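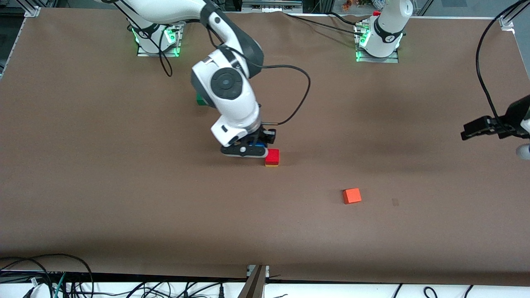 Hi, I'm Štěpánka, and I run Starnomham, a small language school on the second floor above the bakery on Kariuki Street. You'll smell us before you find us (well, you'll smell the rye bread). Take the side door, go up the stairs, and ring twice, as the bell sticks a bit.

I started teaching Slovak and Czech at my own kitchen table to people who had married into families they couldn't talk to. My first student wanted to argue with her mother-in-law about dumplings, and by October she could! Word got around, the kitchen got crowded, and I signed the lease on our first room with a loan from my sister and a box of folding chairs. The chairs are still in use, sorry about your back.

These days we teach five languages: Slovak, Czech, Spanish, Mandarin and Persian. Groups are never bigger than 13 people, and I'd rather open a second class than squeeze in one more. Most run for 20 weeks with a break in the middle, and you can join late if you're willing to do some catching up at home. We'll lend you the workbook.

Wilfredo Ocampo teaches Spanish, mornings and evenings, and he's the one singing if you hear singing. Hsin-yi Peng has our Mandarin groups and also the Saturday-style kids' club, which we call Hudura for reasons that go back to a typo on our first flyer -- the kids loved it, so it stayed. Hamidreza Nazari teaches Persian and runs the poetry evening once a month. You don't need any Persian to come to that one, he reads everything in both languages and there's tea. Declan Treloar answers the phone, does the schedule and fixes the copier. If you've ever had a nice email from us, he wrote it.

People ask me what our method is and I never have a good answer. We talk a lot. We do grammar when it gets in the way of talking, and then we go back to talking. Beginners in my class order soup, complain about the soup and send the soup back, all in the first month, and I play the waiter (I'm a terrible waiter). There's homework, but it's short, and I do check it.

We don't do exam prep. I tried it for a year and didn't enjoy it, and neither did my students. If you need a certificate, ask Declan and he'll point you to someone good.

The lending library is in the hallway, 400 books give or take whatever is under people's beds right now. Please bring back the green Slovak cookbook if you have it -- I'm not mad, I just want the plum recipe.

Come by and sit in on a class before you sign up. The first visit is free, and you can keep your coat on and say nothing if you like. Plenty of our regulars began that way.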